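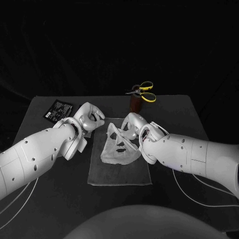 Página 273

Lista de verificação de segurança e acolhimento
Posto de atendimento comunitário de Brultatia – Programa Bistarico
Visita de 9 de fevereiro de 2020, com comentários

Antes de tudo, obrigada à equipe do posto pela paciência com que me recebeu e pelo café, que estava ótimo! Vocês sabem que eu escrevo demais nestes formulários, e desta vez não foi diferente: as casinhas de "conforme" e "não conforme" são pequenas para tudo o que um posto de bairro faz num dia. Quem tiver pressa pode ler só as linhas de situação e voltar aos comentários depois, com calma.

Como nas visitas anteriores, olhei para a segurança física do prédio e também para aquilo que, no Bistarico, chamamos de segurança de acesso, quer dizer, tudo o que pode fazer uma pessoa desistir do tratamento, adiar uma consulta ou tomar metade da dose para o remédio render até o fim do mês.

Legenda: C = conforme. P = conforme em parte. N = não conforme. NA = não se aplica.

1. Entrada e circulação

1.1 Rampa desobstruída e com corrimão dos dois lados
Situação: C
Comentário: O corrimão novo ficou firme e na altura certa. Uma senhora que subia com a bengala me contou que antes esperava alguém passar para pedir o braço, e agora vem sozinha. Só peço que o vaso grande de samambaia, que é lindo, fique um pouco mais para dentro do canteiro, porque as folhas já encostam na passagem.

1.2 Piso sem desníveis, tapetes soltos ou fios atravessados
Situação: P
Comentário: O piso está bom em quase todo o prédio. A exceção é o fio do ventilador da recepção, que cruza o caminho entre a porta e o balcão. Canaleta resolve, fita adesiva não – ela descola com a primeira lavagem e aí temos fio e fita no chão.

1.3 Saída de emergência destrancada durante o atendimento
Situação: N
Comentário: Estava trancada, com a chave na gaveta da recepção. Entendo a preocupação com os furtos do ano passado, conversamos bastante sobre isso, mas uma barra antipânico com alarme atende às duas necessidades. Até a instalação, a porta deve ficar destrancada em todo o horário de funcionamento. Item de correção imediata.

1.4 Extintores no prazo e com acesso livre
Situação: C
Comentário: Todos com lacre e etiqueta. A próxima recarga é em maio, e a Wallin já tem o pedido em mãos.

2. Sala de espera

2.1 Assentos íntegros e espaço para cadeira de rodas
Situação: P
Comentário: Há espaço reservado, bem sinalizado, só que ele fica atrás da coluna e quem está ali não enxerga o painel de chamada. Sugiro trocar de lugar com as duas cadeiras perto da janela. É meia hora de trabalho e faz uma diferença enorme para quem já chega com medo de perder a vez.

2.2 Ventilação e temperatura adequadas
Situação: C
Comentário: Janelas abrindo bem, todas com tela.

2.3 Água potável disponível
Situação: C
Comentário: Filtro trocado, com a data anotada na etiqueta. Faltavam copos no suporte, mas foram repostos enquanto eu preenchia esta linha.

2.4 Cartaz com direitos do usuário em linguagem simples
Situação: P
Comentário: O cartaz existe e está bem colocado. O texto, porém, continua com cara de portaria. Onde se lê "isenção mediante comprovação de hipossuficiência", uma frase como "se você não pode pagar, fale com a gente" diz o que precisa ser dito. Também gostaria de ver as versões nas outras línguas faladas no bairro, que já foram traduzidas e estão guardadas no armário da coordenação (achei a pasta!). É imprimir e pendurar.

3. Recepção e privacidade

3.1 Conversas sobre renda e pagamento feitas em local reservado
Situação: N
Comentário: Este é o item que mais me preocupou na visita, e por isso me alongo. A entrevista de renda é feita no balcão, em voz normal, com a fila logo atrás. Ouvi, sem querer, quanto ganha uma família e quanto deve na farmácia. A recepcionista é gentilíssima e faz o que pode com o espaço que tem, mas muita gente prefere dizer que está tudo bem a falar de dinheiro na frente dos vizinhos, e depois vai embora sem o desconto a que tem direito. A salinha do arquivo antigo comporta uma mesa e duas cadeiras. Peço que seja liberada para esse uso.

3.2 Fichas e prontuários fora do alcance visual do público
Situação: C
Comentário: Melhorou muito com o anteparo. Parabéns!

3.3 Intérprete ou apoio por telefone disponível
Situação: P
Comentário: O serviço está contratado e o número funciona, eu mesma liguei. O que falta é a equipe da tarde saber que ele existe. Uma folha ao lado do telefone, com o passo a passo, já ajuda. Vale lembrar que filho pequeno não deve traduzir consulta de mãe, por mais esperto que seja.

4. Guarda e entrega de medicamentos

4.1 Armário trancado e chave sob controle
Situação: C
Comentário: Livro de retirada da chave em dia, com letra legível (um luxo).

4.2 Geladeira exclusiva, com registro de temperatura
Situação: P
Comentário: A geladeira é exclusiva e está limpa. O termômetro Gollex funciona e estava dentro da faixa no momento da leitura. No caderno, no entanto, faltam anotações em vários fins de tarde. Se a última pessoa a sair tiver essa linha na lista de fechamento, junto com luzes e janelas, o hábito pega.

4.3 Validade conferida e vencidos separados
Situação: C
Comentário: Caixa de descarte identificada e recolhimento agendado.

4.4 Usuário é perguntado se consegue pagar pelo que não é fornecido
Situação: P
Comentário: Depende de quem atende. Pela manhã a pergunta é feita com muito jeito, à tarde quase não aparece. Uma formulação que costuma funcionar é: "No último mês, o senhor precisou deixar de comprar ou diminuir algum remédio por causa do preço?". Perguntar a todos, sempre, evita que a gente escolha pela roupa ou pelo sobrenome quem parece precisar de ajuda.

5. Sala de procedimentos

5.1 Pia com sabonete líquido, papel e lixeira de pedal
Situação: P
Comentário: O pedal da lixeira está quebrado e a tampa vem sendo aberta com a mão. Trocar.

5.2 Coletor de perfurocortantes no suporte e abaixo do limite
Situação: C
Comentário: Nada a acrescentar.

5.3 Estoque mínimo de material de proteção
Situação: C
Comentário: Luvas em caixas de 100 e 700 máscaras descartáveis no almoxarifado, conforme a ficha de estoque. As caixas que estavam no chão foram erguidas para o estrado na mesma hora. Peço só que os tamanhos de luva fiquem separados na prateleira, porque procurar a pequena no meio das grandes cansa qualquer um.

5.4 Maca com grades e altura regulável
Situação: N
Comentário: A grade esquerda não trava. A maca deve sair de uso até o conserto, que a Wallin pode fazer no local. Enquanto isso, usar a da sala de curativos e combinar os horários entre as duas equipes.

6. Cobrança e informação sobre custos

6.1 Tabela de valores visível antes do atendimento
Situação: C
Comentário: Bem visível e em letra grande.

6.2 Atendimento não condicionado a dívida anterior
Situação: C
Comentário: Perguntei na recepção e a resposta veio firme: primeiro se atende, depois se conversa. Mesmo assim, encontrei na gaveta um modelo antigo de carta de cobrança, de tom bastante duro. Por favor, destruam as cópias que restarem.

Prazos

Itens 1.3 e 5.4: correção imediata, com aviso por escrito à coordenação do programa.
Item 3.1: proposta de uso da salinha em até 5 dias úteis, mesmo que a mudança dos móveis fique para depois.
Itens em P: até a próxima visita, em maio.

Se alguma anotação estiver injusta ou incompleta, escrevam no verso e me devolvam, que eu corrijo com gosto – já me enganei antes com a posição de um extintor e fui muito bem corrigida por vocês. A cópia assinada fica na pasta azul da recepção, e a outra segue para o arquivo do Bistarico.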